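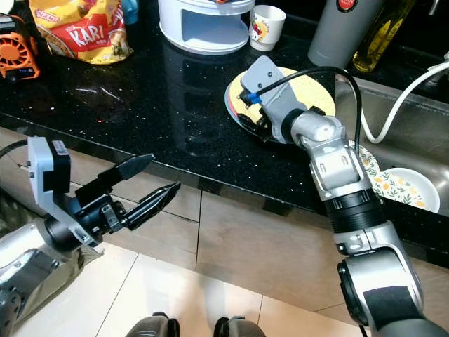 Kitchen, February. Black granite top, beige cupboards.

Up at 5 again with the cough. Made tea and stood at the window until it got light. The frost has not lifted in the lane and the bins have not been collected.

Spent the morning on the accounts for the allotment. I owe 28 pounds for the year, plus 19 for the water, and the form wants both on one cheque. I have not written a cheque since we moved. Found the book in the drawer with the birthday candles.

Stepan Maksymiv rang at ten about the seed potatoes. He has ordered too many and wants me to take a sack. I said I would have half. He plants his in March whatever the weather and loses some every year, then tells me I am late when mine go in. We talked a bit about his knee. The hospital has moved his appointment back again and he is fed up with it.

Walked to Petersen after lunch for onion sets and a ball of string. They had the red ones but not the brown. The lad said more would be in next week. Bought the red, and a packet of leeks I did not need. Came back the long way by the river, which is high and very brown. The path is under water past the second gate so I had to turn round.

Broad beans on the landing sill are up, all but one pot. The sweet peas have done nothing. I think the seed was old. Will give them until the end of the month and then start again.

Ostap Stasiv came at four to return the ladder. He stayed for soup. He has been reading about clay soil and says I should dig in grit, 100 kilos of it for a bed the size of mine. I asked who was going to carry it from the gate. He said he would think about that. His daughter has passed her driving test at the third go and has already scraped the car on the post office wall.

Washed up, wrote the cheque, could not find a stamp. Rang Mum, who was watching her programme and did not want to talk long. She says it snowed there overnight but not much.

Must remember: stamp, cough mixture, ask Stepan which potatoes they are. Bed at half nine.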